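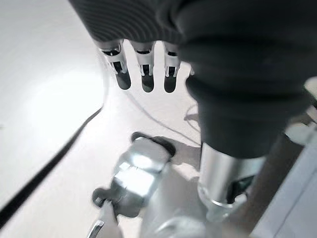
How do I work out how much fabric to order for curtains with a large pattern repeat? I'm making a lined pair for a window 121 cm wide. The cut length is 234 cm with hem and heading already added. The fabric is Pesano from Tenine and the label gives a vertical repeat of 72 cm. I need two widths, one for each curtain.

Posted by Chae

Eulalia Garrido
Divide the cut length by the repeat and round up to a whole number. 234 divided by 72 is three and a bit, so each width has to be cut at four full repeats. Multiply that by the number of widths and you have your total, which for you is eight repeats, or 5.76 m. I would order six metres. The first cut from a roll often starts partway through a motif, and you will want to move it up or down to choose where the pattern falls at the hem.

Don't throw the offcuts away. You will have a strip left from each width, deep enough for tiebacks or a small cushion.

Check whether the repeat is straight or half drop before you order. With a straight match the sum above works. With a half drop the motif on one edge sits half a repeat lower than on the other, and the second width may need an extra half repeat. It should say on the sample label. If it doesn't, ask the shop.
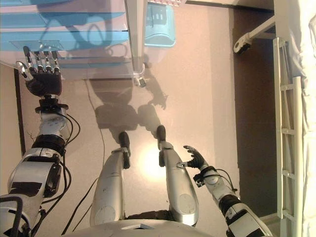
Robot legs and feet seen from above, pale floor

stornotmont
Agree with the above. Also is it 100% linen? Mine was and I washed it after making up, big mistake, they came up well short of the sill. Ask about shrinkage and if you plan to wash them do the fabric before you cut. Same goes for the lining. I get mine dry cleaned now

Chae
Thanks both. It is a linen and cotton mix, straight match, dry clean only according to the label. I have ordered six metres. The shop said to ask for it in one continuous piece from the same dye batch, so I have done that too.

Eulalia Garrido
Good. When it arrives, look it over for flaws before you cut anything, right side up and in daylight. Most shops won't take it back once it has been cut. Press it from the back and measure the repeat yourself in two or three places, as printed linens can be slightly out from the label.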